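Cukell 手持ちグリッパー自作キット（黒）

取り扱い:共同工房Villca 物販棚および通販
設計:Cukell
樹脂部品の出力・検品:Villca
商品ページ最終更新:2022年1月26日（水曜日）

最初に書いておきますが、これは買ったその日に使える道具を探している人向けの商品ではありません。箱に入っているのは出力した樹脂部品とねじ、リニアガイド、ばね、それに印刷した組立手順書です。設計元の紹介文には「誰でも一晩で」とありますが、工房で最初に組んだときは一晩では終わりませんでした。二度目はだいぶ早くなったものの、最初の一台はガイドの平行出しでつまずくと思っておいてください。

手で握ってレバーを引くと、左右の指がまっすぐ寄ってくる。動きとしてはそれだけです。ロボットアームの先に付けるものと指の形をそろえてあり、人が手でやってみた動作をあとでアームにやらせたい、という人が買っていきます。それがどのくらいうまくいくのかは、正直なところ私たちにもまだ分かりません。設計元の動画ではきれいに靴下を畳んでいますが、うちのアームで同じことをさせた結果は、お見せできるようなものになっていません。

●価格について

本体キットの価格は在庫のロットごとに変わるため、店頭か問い合わせフォームで確認してください。樹脂の仕入れ値がそのまま響くので、ここに書いてもすぐ古くなります。消耗品は次の値段で固定しています。

交換用の指（左右一組）　1099円
ねじ・インサートナット補充袋　1912円

補充袋のほうが高いのはおかしい、とよく言われます。私もそう思いますが、真鍮のインサートを小口で買うとこうなります。手元に合うものがあるなら買わなくて構いません。手順書の巻末に寸法を載せてあります。

●指の形のこと

指は穴の並んだはしご状で、外側に斜めの支えが入っています。軽くて、力をかけると物に沿ってしなる、というのが設計元の売り文句です。しなるのは本当です。ただ、しなることと、しっかりつかめることは別の話で、硬くて角のある物、たとえば小さな木片や金具では指先が逃げます。硬い物ばかり扱うなら、Fususの中実タイプの指のほうが素直です。取り付け穴の位置が違うので、そのままでは付きません。変換板を作ればいいのですが、作ったぶん先端が前に出て、バランスは悪くなります。

布については、思っていたより良い、というのが使ってみた感想です。折れ目やたるみのあるところに指を差し込んで挟むと、厚手でも薄手でもだいたい持ち上がります。難しいのは机にぴったり広がった布で、端に爪が立たず、何度も表面をなでるだけになります。紹介文の「あらゆる布を確実に」という一文は、この商品ページからは外しました。あらゆる布で試した人はいないでしょうし、少なくとも私たちは試していません。

縫い目の近くを挟むときは引っぱる向きに気をつけてください。穴の縁に出力時のバリが残っていると糸を引っかけます。検品で見てはいますが、見落としはあります。組む前に細かい紙やすりで内側まで一度なでておくのが確実です。Amparo Cusiさんが手順書の日本語版を直してくれたときにこの工程を足してくれて、それ以来、糸を引いたという苦情は減りました。英語版の手順書には今も載っていません。
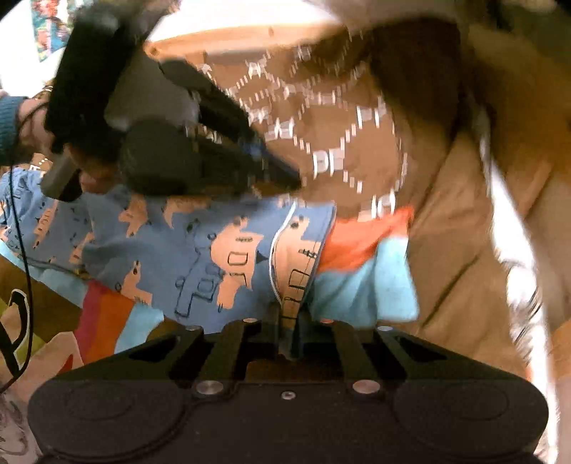

両手で一台ずつ使いたいという相談も増えました。できることはできますが、二台目を買う前に一台でしばらく練習することをすすめます。片手なら気にならない重さでも、両腕を前に出して支えると先に肩がだめになります。工房の貸出機で試した人のうち、二台とも買って帰った人より、一台にしておくと言って帰った人のほうが多いです。商売としては困りますが、棚の奥で眠るよりはいいと思っています。

それから、机の上が布でいっぱいのとき、二本の指先は意外とぶつかります。片方で押さえて片方で引く、という動きなら問題は少なく、両方を同じ場所に突っ込むと支えの外側どうしが当たります。当たったくらいでは割れませんが、何度もやると指の根元が白くなってきます。白くなったら交換時期です。

●組み立てで引っかかるところ

ガイドの平行。前にも書きましたが、ここが一番時間を食います。レールを先に本締めすると、レバーを引いたときに途中で渋くなります。全部のねじを仮締めにして、指を何度か開閉し、動きが軽い位置を見つけてから対角に締めてください。設計元の手順書ではいきなり本締めになっています。問い合わせたところ「問題ないはず」という返事でした。うちでは問題がありました。

インサートナットの圧入。はんだごてで温めて入れます。こて先の温度を上げすぎると、ナットが沈んで斜めになります。斜めのまま固まったら、もう一度温めて抜けばたいてい直ります。心配な方には圧入済みの部品も用意しますので、注文時に備考欄へ書いてください。手間賃はいただきます。

前面のねじ。銀色の丸頭です。黒でそろえたいという要望がありますが、黒いねじは仕上げが頭の溝から剥げてくるので、うちでは入れていません。見た目だけの話なので、好きなものに替えてもらって構いません。

ばね。箱には強いほうと弱いほうが入っています。手順書は強いほうを前提にしていますが、布を触るなら弱いほうで十分でした。強いほうで一時間も握っていると手がつります。

ケーブル。カメラやエンコーダーを付ける人は、ケーブルを手首の内側へ逃がしてください。外側に垂らしておくと、作業している物の上を引きずります。固定用の結束バンドは付属しません。前は付けていたのですが、誰も使っていないようだったのでやめました。

●カメラの取り付けについて

本体側に台座の穴はありますが、カメラは付属しません。どの機種なら付くのかという質問には、工房で実際に付けたものだけお答えしています。Trivnessの広角モジュールは付きました。ただし標準の台座では角度が浅く、指先が画面の下に寄りすぎます。角度を変えた台座のデータは無償で渡していますので、自分で出力できる方はそちらをどうぞ。

Trivnessの紹介ページには「動いてもぶれない」と書いてあります。窓のそばの明るい日でも、手を速く振れば布の柄は流れて写ります。ぶれを減らしたければゆっくり動かすこと、照明を足すこと。ソフトで後から直せるという話も聞きますが、直ったものを見せてもらったことはまだありません。壁が白い部屋では露出も暴れやすいので、自動に任せきりにしないほうがいいです。

●耐久性

設計元は「10倍長持ち」と言っています。何の10倍なのかを尋ねましたが、返事は来ていません。したがってこのページでは耐久性をうたいません。工房の貸出機で分かっていることだけ書いておきます。

・指は消耗品です。布だけ触っていれば持ちますが、硬い物を挟むと根元から傷みます。
・リニアガイドは糸くずが大敵です。タオルや毛布を扱ったあとは、開ききった位置と閉じきった位置の両方で刷毛をかけてください。
・握り側の部品は、貸出機ではまだ一度も替えていません。
・7月の締め切った車内に置いた一台は、台座が反りました。これは材料を考えれば当たり前で、保証の対象にはしません。

●保証と返品

部品の欠け、反り、寸法違いは到着から3週間以内に連絡をください。写真を一枚付けてもらえれば、返送なしで代わりの部品を送ります。組み立て途中でやめた場合の返品は、ナットを入れる前であれば受けます。入れたあとは受けられません。「思っていたほどうまくつかめない」という理由の返品は、申し訳ありませんがお断りしています。そうならないために貸出機があるので、近くの方はまず触りに来てください。遠方の方には、指の一組だけ先に買ってみることをすすめています。手に取れば、しなり具合は分かります。

●よくいただく質問への返事

左利き用はありません。握りは左右対称に近いので左手でも持てますが、レバーの根元が少し親指に当たります。削って使っている人もいます。

黒以外の色は、出せますが出していません。明るい色は画像で背景に紛れることがあるらしい、というのが設計元の説明で、その真偽はともかく、色ごとに在庫を持つ余裕がありません。

子どもと一緒に組めるかどうか。はんだごてを使う工程だけ大人がやれば、あとはねじ回しです。指を挟むと普通に痛いので、ばねを入れるのは最後にしてください。

電動化キットの発売予定は、設計元が何度か予告していますが、現物を見ていないので予約は受けていません。見て、組んで、動いたら棚に並べます。

貸出機の予約は工房の受付で。前の人が弱いばねのまま返していることがありますから、借りたら先にレバーを一度引いて確かめてください。

関連商品・最近見た商品
Cukell 交換用の指（左右一組）
Cukell ねじ・インサートナット補充袋
Fusus 中実タイプの指
Fusus用 変換板（受注製作）
Trivness 広角カメラモジュール
Villca 圧入済み部品セット
Villca 掃除用刷毛（細）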